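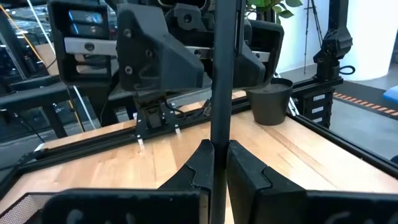

The first question we were asked, at our halfway review, was whether a rule still counts as a rule if the only people who follow it are the ones who wrote it. We had no good answer that afternoon, and I will admit that most of what follows is our slow, friendly, sometimes grumpy attempt to find one.

Search this site Enter keywords Go

Good Practice for Two Arms at One Table
Student project report, Sorkau workshop course
July 31, 2019

Our group took on the house rules for shared robot tables, which had grown over the years into a document called the Vukwood sheet (after the room where it was first pinned up). It was a dear old thing, full of crossed-out lines, and everybody was fond of it, but it had been written for one arm working alone. With two arms reaching over the same tabletop, a rule like "keep clear of the arm" leaves you wondering which arm, and how clear.

We began in March by reading the log books from the Madia course, where students had written down 469 sessions in wonderfully varied handwriting. Of these, 133 mentioned some kind of stop that the operator had not planned. We sorted them over several long evenings and a great deal of tea. The largest pile by far had to do with cables and with things left inside the reach of an arm, and the second with two people each believing the other one was in charge.

So the new sheet starts with people. One person holds the stop button and says so out loud before anything moves. A second person may touch the table only after hearing the word "still" — we tried "safe" first, but it sounded too much like "save" and led to some confusion with the software. Cables are checked by hand along their whole length with the power off. Each gripper gets its own turn in any space both can reach, and the speed limit for practice runs is 500 millimeters per minute, which felt painfully slow to all of us for the first week and perfectly normal after that.

We argued longest over floor markings. The Valentini handbook wants a line that visitors stay behind, and we kept that, but we added that the operator must be able to see the line from the chair.

Still open: what to do about plants, bags and other personal things near the tables, and whether the 416 words of our sheet can be brought down so that it fits on one side of a card in large print.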